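The Storage Room at Balogh House: Gallery

Balogh House reopened its ground-floor rooms in May, following 7 months of repair and refitting. The gallery on this page presents the storage room, formerly the coat room, which now serves the Flavden reading program and the other groups that meet in the building. Further pictures will be added as the remaining rooms are completed.

The room is open to registered groups from 4 p.m. on program days. Keys are issued at the front desk and must be returned before the building closes.
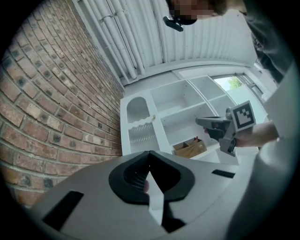
Shelving was the largest single item in the refit. The former coat room held metal lockers, which were removed in the first stage of work and transferred to the Drulau annex. Groups now share a white cube-style unit with open compartments, placed in the same room as the red brick wall. Cardboard boxes, such as the open one in a lower compartment, may be kept on the shelves during the settling-in period. Each group is asked to label its boxes on the side facing out and to leave the window clear.

The brickwork was retained at the request of the building's users. Nothing may be fixed to it with nails, screws, or adhesive. The white pipes and their clips must also be left free of hooks and hanging items.

Requests for additional shelf space should be submitted in writing to the Balogh House office, Room 57. Space is assigned at the start of each term.

Related galleries
Balogh House: The Front Hall
Drulau Annex: Lockers and Workroom
Rultmont Hall: New Flooring
Flavden Reading Program: Book Intake

309 views | 4 comments | 7 shares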